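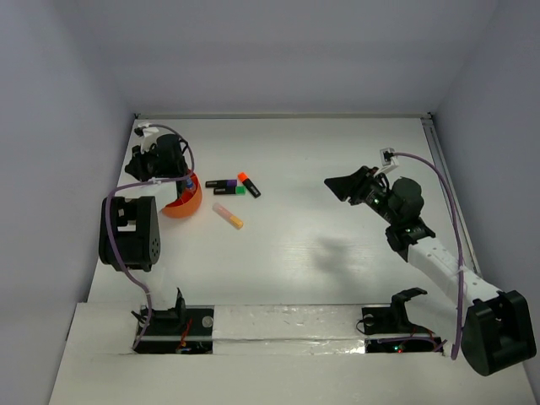

Orange bowl, a blue bit.

8/7/19

I have been meaning to write about the kitchen drawers for weeks, and then it got warm and the tomatoes needed tying up and, well, you know how I am. But we had a wet morning today, so I put the kettle on and made a start on the big one by the back door, and I thought I might as well tell you how I got on.

It's a lovely old drawer, deep and a bit stiff, and it has swallowed everything since we moved in that February. Out came takeaway menus, two bicycle keys, a bag of curtain hooks (we have no curtains on hooks!) and the instructions for the Cirkier toaster, which went to the tip years ago. There was also a bus ticket from our holiday, number 2450, with a shopping list on the back in my mother's handwriting. I sat on the step with that one for rather a long time.

My method, if you can call it that, is to sort into bowls. One for pens, one for string and elastic bands, one for anything with a battery in it. I never tip the whole drawer out at once any more, I just take a handful, deal with it, and have a sip of tea. It's slow, but I've stopped ending up with a heap on the floor at bedtime.

The pens were the worst. I tried every single one on the back of an envelope and most of them had given up the ghost. The good ones now live in a mug on the windowsill, and I am trying very hard not to let any more in. 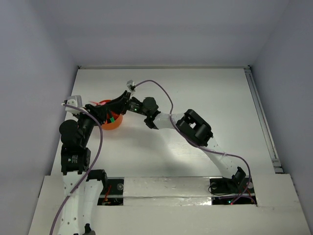 What went where

The string went to the shed and the menus went in the recycling. The Bustex tape measure, which I had been hunting for since Easter, is back in the sewing box where it belongs. The curtain hooks I've put in a bag for the charity shop, along with 21 napkin rings, and I do hope somebody wants them.

Next week I'm going to try the cupboard under the stairs, if it rains again. I'll need a torch and probably a biscuit.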